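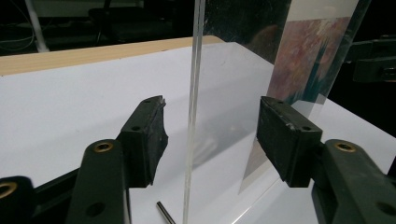 Why does see-through plastic shine at the edges?

Ever seen a picture in a clear stand? The sort that sits on a desk or a shelf. It might be made of acrylic – a plastic that looks a lot like glass.

Look straight at it. You see the picture, easy. Now go round to the side. Hardly anything there! Just a thin bright line.

So what's going on?

Light goes into the clear sheet. Some of it gets stuck inside for a bit, bouncing off the smooth front and back. Zig zag, zig zag. Then it reaches the edge and out it comes – all squeezed into one narrow strip. A polished edge lets the light out neatly. A rough one scatters it, so it looks frosty.

And the reflections? Not all the light gets through the front. A little bounces straight back at you, wich is why you sometimes see a window or your own nose on top of the picture.

Try it at home

You need: a clear plastic ruler, a torch, a darkish room.

Shine the torch in at one end of the ruler. Look at the other end. Tilt it a bit. Bright? Now try 3 different rulers and see which one glows best.

Don't shine the torch in anyones eyes.

Word to know: transparent – lets light through so you can see what's behind.

Geeta Pant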